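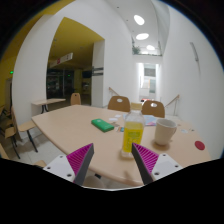 I've had the Baneo table and its chairs for a year this September, and I like them more now than when they came through the door. I wasn't expecting that! Furniture usually gets a honeymoon week from me and then I stop seeing it.

The table first. It's a light wood with rounded edges, and that soft curve is the reason I picked it over the Cinness, a very handsome table with corners like chisels. My kitchen is narrow and I walk past the table a hundred times a day with my hands full. I used to have a permanent bruise on my left hip from the old one. Gone! It's also big enough that I can let the mail and a few cards pile up at one end and still sit down to eat without clearing anything.

The finish is a matte hard wax oil, and I'd read a lot of gloomy stuff about that before I bought. So far so good. Coffee wipes off if you get to it the same evening. Red wine left a faint shadow one Thursday night after Laurinda Mota's birthday, and a light rub with the maintenance oil took it out. I do use coasters for hot mugs – the one time I didn't, I got a pale ring that needed two goes with the oil. The small bottle costs $19 and I'm not halfway through it.

Now the chairs, which I love. Each one has an oval cutout near the top of the back, and you can hook your fingers through it and swing the chair out one-handed. I hang a dish towel through mine more often than I should. The seat is very slightly dished, so you don't slide forward, and they're comfortable without a cushion for a long dinner (for a full workday at the laptop I do add one). Joaquim Moreira is tall and hard on furniture, he leans back on two legs no matter what you tell him, and the joints haven't loosened a bit.

Assembly was easy. The chairs come in one piece. The table legs go on with 10 bolts and the hex key in the box, and Celeste Calado and I had it upright before the pizza arrived. Get a second person for the flip, the top is heavy. Snug the bolts up again after the first month, mine had settled a little.

Things I'd change:

- The felt pads on the chair feet are junk. Two fell off in the first week. I bought the Kanaujia screw-in ones and they've stayed put.
- Crumbs collect in the seam under the table edge. A dry toothbrush gets them out.
- The chairs don't stack, so any spare one has to live somewhere. Mine stands off by the doorway.
- Delivery took 5 weeks, and the tracking page was no help at all.

I paid $300 for the table in the spring sale, with the chairs on top of that, and I'd pay full price if I had to do it over. If you're choosing between this and something with a lacquered top, go and run your hand over the edge of one in a store first. I did, at Ullilell, and ordered mine that same night.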